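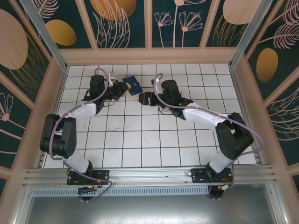 Re: [toveck-tenants] Regrouting the shared kitchen floor

> We moved into the Toveck building in November and the grout by
> the sinks is already crumbling. The landlord will pay for
> materials if we do the work. Has anyone here done a tile floor
> this size? It is 16 feet by 7. I was going to scrape out the
> worst joints and go over them with Brokard premix.

I did the floor at our old place on Vendden Street, close to the same size. A few notes.

Don't go over the old grout. A thin skin on top will flake off by spring. You want to get at least two thirds of the depth out. I used a hand saw for the first row and then gave up and rented an oscillating tool for $35 a day. Two days was enough.

Vacuum the joints twice, then wipe with a damp sponge. I skipped the second vacuuming in one corner and that corner is the one that cracked.

Premix is fine for a backsplash. On a floor I would buy the powder and mix small batches, as much as you can use in half an hour. Work on the diagonal with the float or you'll drag it back out of the joints.

Keep people off it overnight. Seal it after the time printed on the bag, which was three days for mine.

Check under the sinks for a slow leak before you start. Grout that fails in one spot usually has water behind it.

I still have the float and two good sponges if you want to borrow them. They're in the Isah storage unit, so give me a day's notice.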